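Setting Chain Slack on the Pruitt 179

Check the slack every 60 hours of riding and after any rear wheel removal. You need a 2 mm feeler gauge, a steel rule, a torque wrench and a rear stand. Zernton and Drimex chains are both set the same way.

Put the bike on the stand in neutral. Turn the wheel slowly and find the tightest point of the chain. Mark it with chalk. All measurements are taken here, midway along the lower run.

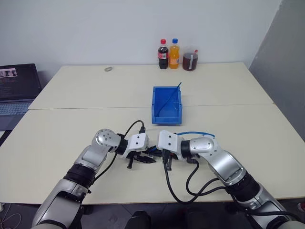 Two arms over the pushed-together tables, black cable looped up to the white gripper housing.

Loosen the axle nut one full turn. Move both adjusters by equal amounts – a quarter turn at a time – until the rule shows 3 cm of total up-and-down travel. Compare the swingarm marks on each side. If they differ, check alignment at the sprocket with the Prukinetti gauge, as the stamped marks are not always accurate.

Push the wheel forward against the adjusters and tighten the axle nut to the figure in your manual. Measure again. Slack often drops slightly at this stage – if it does, back off both adjusters and repeat. Lock the adjuster nuts last.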